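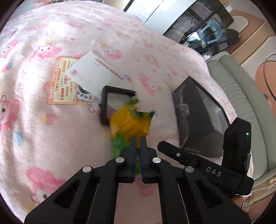 Arumugam Handling Standards Desk
Ticket 529 – status: answered
Thank you ever so much for writing in, and for the photo too. Rule 17 of the Vasteo guide asks for both fingers to be in view with the item between them or just beyond, and yours are fine there. The plush toy is blurred, though, so please slow your approach a little – Brula do the same on soft goods – and check that the green light is on before each go. Do reply on this ticket if it still bothers you.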